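Packing down a room in Plerkthorpe

The clearance manager at Fasholm has run room-by-room packing jobs for small flats since July. Her method starts with the bed.

"It is the largest flat surface in most bedrooms, so it does the work of a table," she said. "Everything soft goes on it first. Dark clothes show up well on a pale or patterned cover, and you can see sleeves and fastenings before you fold."

She allows 16 minutes for sorting a bed's worth of clothing and sets a limit of 200 litres per room for soft goods. Boxes stay on the floor. 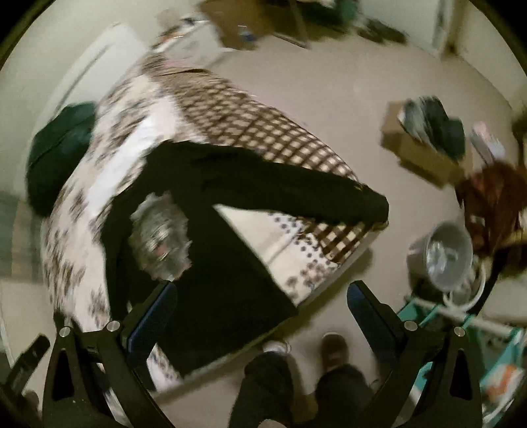 Sorting on the bed: a black garment on the patchwork-style quilt, with a cardboard box on the carpet beyond.

Clear plastic is used for small items. "You can check a clear bag without opening it. With an opaque one you write a label, and labels come off."

The bedspread itself is packed last. A quilt takes up a box of its own unless it is used as padding, and she prefers padding.

Asked about shoes, she was brief. "Separate box, soles down, heaviest pair at the bottom. They never go on the bed."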